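**Isitville Oral History Project: progress to November 28, 2018**

Dear Glenys Cadwaladr,

We promised you 300 recorded memories of the Kirden cannery and have 272. The missing 28 belong largely to the Griffiths family, who agree on nothing, including who should go first.

Transcription is slower. One retired foreman spoke for two hours on lids, and we have typed up most of it. 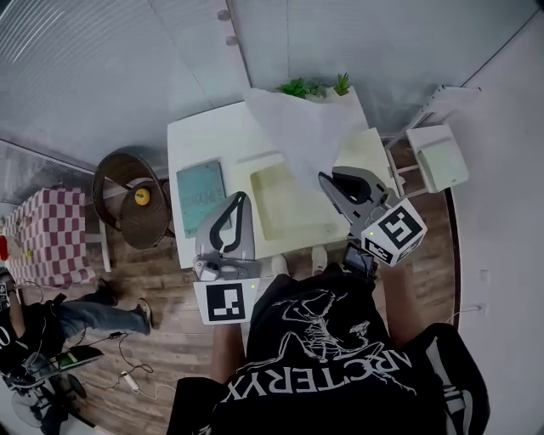

Spending stands at $2,900, all of it within budget except the parking. The Endar branch library has offered us a display case for January, free of charge, provided we take the stuffed pike out of it ourselves.

Still to do: 17 release forms, the index, and a second visit to the foreman, who has remembered something about labels.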